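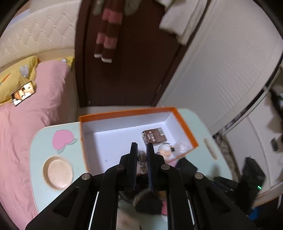

PART TWO: THINGS AND THEIR KEEPERS

Chapter 5
Why We Collect

Before you read

Have a think about the places you've lived and try to remember one group of things that came with you each time. I don't mean the saucepans or the good scissors. I mean the things you'd struggle to explain to the person helping you carry the boxes. Jot a few of them down in the margin (it's your book, go on) and keep them handy, as I'll be asking about them again in section 5.4.

Words you'll meet in this chapter: accumulation, collection, set, series, duplicate, provenance, curation, sentimental value, exchange value.

5.1 The egg cup problem

My grandmother had egg cups. When I was little I thought every grandmother did, the way every grandmother had a biscuit tin with buttons in it, and I never wondered why a woman who didn't much like eggs would want a whole sideboard of cups to put them in. I wish I'd asked her! By the time I was old enough to be curious she'd moved in with my aunt, the sideboard had gone to a cousin in Ballarat, and the egg cups had been split up between whoever turned up that weekend. I got a blue one with a chip in the foot. It holds paper clips now.

I've started with that chip because it gets us straight to the question that runs all the way through this chapter. What did I inherit? If you'd asked the man who came to value the furniture, I inherited a damaged egg cup, worth nothing. If you'd asked my grandmother, I think she'd have said I got a piece of something, and that the something wasn't there any more once it was in eleven different kitchens. They'd both be right. A collection is made of objects, but it is also made of the fact that they're together, and you can destroy the second part without breaking so much as a saucer.

People who write about material culture (have a look back at Chapter 2 if that term has gone fuzzy) have argued for a long time about where to draw the line between collecting and plain old keeping. I'm going to give you the version I use with my own students, with the warning that your tutor may prefer another one.

An accumulation is what you get when things arrive and don't leave. The drawer with the dead batteries and the takeaway menus is an accumulation. So is the row of jars under my sink. No one decided on it.

A collection is what you get when somebody has a rule. The rule can be loose or strict, sensible or completely daft, written down or only felt, but it's there, and you can find it by offering the person something that nearly fits. Offer a stamp collector a stamp from the wrong country and watch their face. They'll be polite. They may even take it. But you'll know straight away that you've missed.

5.2 Finding the rule

The first long interview I ever did for my own research was with Vlastimil Ševčík, a retired signwriter who collected matchbox labels and had done so for most of his adult life. I went in with a list of very grand questions about memory and nationhood. He wanted to show me his drawers. There were 60 of them, shallow ones he'd built himself, and each had a word painted on the front in the most beautiful hand lettering: Birds, Ships, Factories, Bridges, Ladies, and one that just said No.

Of course I asked about No. Those were labels that people had given him over the years, with the best of intentions, that didn't belong. Wrong size, wrong printing method, or printed after the year he'd decided was his cut-off. He couldn't throw them out, they'd been gifts, but he couldn't let them in with the others either. I learnt more about his rule from that drawer than from the rest put together, and I've looked for the No drawer in every collection since. There nearly always is one. Sometimes it's a shoebox on top of the wardrobe.

Marilou Javier, who taught beside me for years and whose fingerprints are all over this chapter, puts the same idea to her first-years in a different way. She asks them to describe a collection using only what's been left out of it. It sounds like a party trick but it works very well, and you'll have a go at it yourself in Activity 5B.

Rules change, too. A person might begin with anything at all that has an owl on it, and then, a few years and a great many owls later, it's only pottery owls, and then only pottery owls made before the war. This narrowing is very common. Part of it is space, part of it is money, and part of it is that knowing more about a thing makes you fussier. The opposite happens less often, but it does happen, especially when someone finishes a set and finds they don't care for having nothing to look for.

5.3 Sets, series and the shop's idea of a collection

So far I've been talking as if the collector makes up the rule. Quite often it's the seller. Swap cards, commemorative spoons, a partwork magazine with a free gift on the front: all of these come with the rule already built in, and usually with numbers on the back so you know what you're missing.

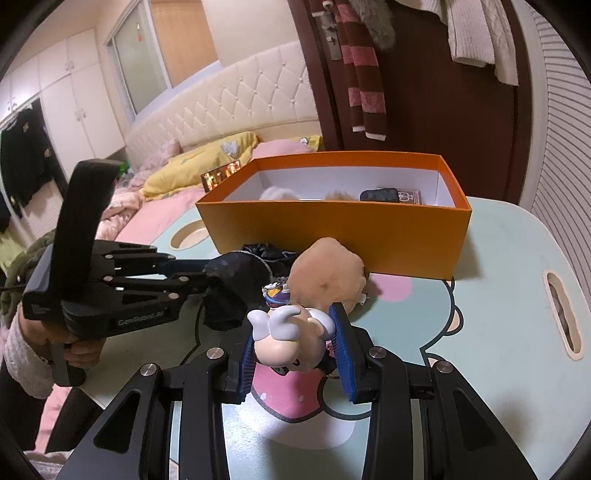 A series is a group of objects that were designed from the start to be owned together, and children are often brilliant at spotting where one series stops and another begins. Adults tend to see a jumble. Small toys are a good place to practise on, as they get mixed up so easily once they're out of the packet. Suppose you pick up a little vinyl figurine, a glossy one with a big rounded head and thick white curls, and behind it there's something much tinier in purple, yellow, blue and white, and then something plush. To a tidy-minded grown-up those are all "toys" and belong in the same tub. A child who collects might tell you that the vinyl one goes with its own kind, that the tiny one came from somewhere else entirely, and that soft things don't count. Material, size and finish are all doing work there. Ask what makes two objects the same sort of thing, and keep asking until you get past "they just are".

Cherry Mae Layug has written one of my favourite student projects on exactly this. For a whole September she sat in on the swap table at a community hall in Altska and wrote down the arguments. She didn't bother with the prices. What she wanted was the moment when one child said a swap wasn't fair and the other had to say why it was. Her notes are full of lovely stuff. Shiny beats dull, mostly. A duplicate is worth less to its owner than to anybody else at the table, which everyone seems to understand without being taught. And a thing your brother gave you can't be swapped at all, even if it's a duplicate, and even if your brother is standing right there saying he doesn't mind.

That last one is sentimental value bumping into exchange value, and we'll spend most of section 5.5 on it.

The makers know all this too, needless to say. When the Clastico company brought out its first line of snap-together animals, the leaflet in each packet had a picture of the whole lot standing in a row, with a blank tick box beside each one. I've still got mine. I never did get the tapir, and I can tell you that I minded about that tapir for years, far more than I enjoyed the ones I had! An empty tick box is a very powerful bit of design. It turns the things you own into the things you haven't got yet.

5.4 How long does a collection last?

Now go back to your margin. Look at what you wrote down and ask yourself when each group began. Most people can't say. They can tell you when they noticed it had become a collection, often since a visitor pointed it out, but the first object usually came in as an ordinary thing.

Wilfredo Ignacio kept a record of his, and I'm forever grateful that he did. He ran a hardware shop on Panganiban Street, and he picked up one piece of dropped shopping list or scribbled note from the floor every single day, including the days he was shut, when he'd go for a walk and find one on the footpath instead. He stopped after 2920 days, which is eight years if you leave out the leap days, as he did. ("I had the 29th off," he told me.) Each note was glued into an exercise book with the date under it. There's no money in them at all. A dealer wouldn't cross the road. But I've handled those books and I can tell you they're some of the most absorbing pages I've ever turned, screws and milk and ring Mum and half a phone number, one after another after another.

What will happen to them? His daughter, Charito Dumlao, has them in her spare room at the moment. The local museum has said it would take 100 pages for display and hand back the rest. She's thinking about it. I have an opinion, and you can probably guess it from what I said about egg cups, but I'd like you to work out your own before we go on.

Activity 5A

With a partner, take the museum's side and then the daughter's side, five minutes each. Keep a note of which arguments are about the objects and which are about their being together.

Activity 5B

Describe a collection you know well by listing only the things its owner would turn down. Read your list aloud and see if the group can guess the rule.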